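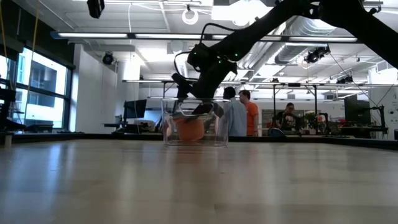 Bin and scoop notes, Nov 1, 2022

Spent the morning deciding what deserves to live in the clear bin. It has a handle outline near the rim and you can see everything in it, so no more excuses from Rezaul about not finding things. Orange block goes in. The Asgate catalog lists 400 sorts of kitchen item, and I intend to own very few of them.

The yellow measuring cup stays on the list. It has a proper spout and a narrow handle, and the lip is rounded all the way to the point.
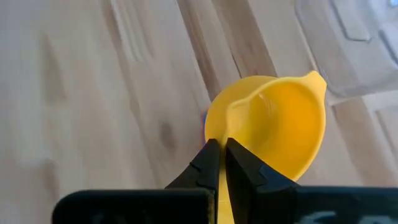
Dilruba wants a bigger one. Dilruba wants a bigger everything. I told her the deep bowl is plenty for rice and that she can raise it again in December, when I plan to be on leave.

Still to do:
- wipe the tabletop, it shows every speck by the window
- label for the bin (tape, not Rezaul's handwriting)
- ask Jiahui where the lid went, if there ever was a lid

Comments (2)

Jiahui Peng
There was never a lid. I have said this 10 times.

Afroza Bandara
Can the cup have a hook? It was in my mug drawer again.
Reply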